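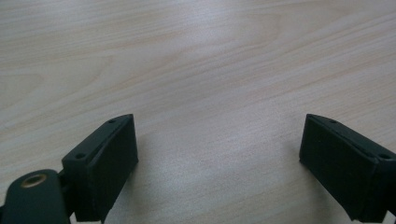 Looking after a pale wood tabletop: notes after the second winter

I get asked about the table more than anything else in the flat, usually by people who are about to buy a light-coloured one and have been told it will mark. It does mark. How much depends on what you put on it and how long you leave it there. I started keeping notes in August, and they have grown long enough to post.

The grain

The colour sits between beige and cream, with a few streaks that go towards pinkish tan. On most of the top the grain runs in long soft curves, and in one area it closes up into loops, one inside the other. That looped figure is typical of a veneer finish, and I treat the whole surface as veneer. In practice it means no sanding. A scratch in thick timber can be taken back; a scratch in a thin face can be taken back once, if you are lucky, and then you are looking at whatever is underneath.

Glare

A pale top throws back a lot of light. At a low angle a broad patch goes close to silvery white and the grain in it more or less disappears. This matters if you plan to work at the table. I moved my chair to the adjacent side so that the window was beside me and the glare stopped being a problem. It is also useful for inspection. Crouch until your eye is just above the surface and look towards the light, and every ring and smear shows up. From standing height you will miss most of them.

Routine cleaning

Dry microfibre cloth first, to lift grit. Then a cloth wrung out until it no longer drips, wiped along the grain, then a dry cloth again straight away. I use plain water on most days and a drop of dish soap in 2 litres when there is grease. Spray goes on the cloth and never on the table, as liquid finds its way to the edge banding and sits there.

I tried a bottle of Pralovo wood cleaner on the recommendation of Soo-ah Na, who has the same sort of top in her kitchen. It cleaned well enough and left a faint film that needed a second buff. I have gone back to soap.

Marks, by type

Water rings: if caught the same day, a dry cloth and some patience. Older white rings faded with a warm iron over a folded cotton tea towel, lowest setting, no steam, a few seconds at a time. Test this somewhere out of sight first.

Ink: one line of ballpoint, removed with a little methylated spirits on a cotton bud. It took the sheen down very slightly in that spot. I can find it at a low angle and visitors can't.

Turmeric: still there in outline. Direct sun has done more for it than any product.

Fine scratches: I leave them. Filler wax comes in shades that are close to this colour, but close on a pale surface is more visible than the scratch was.

Fine abrasives

Begoñe Soler lent me a 600 grit pad and suggested a light pass over the dullest part. I did one corner on the underside to see the effect and stopped there. It evened out the sheen, and it also lightened the tone enough to show against the area beside it. If I went ahead I would have to do the entire top in one session and then refinish it – more work than a few dull spots justify.

Mats and coasters

Cork under anything hot, felt under anything heavy. Avoid rubber feet and rubber-backed placemats, which can leave a shadow in some finishes after a few weeks. I changed the feet on my desk lamp for felt discs and the set cost less than a coffee.

Next job is the underside, where the finish is thinner and the corner braces need tightening. I will add the screw sizes when I have them out.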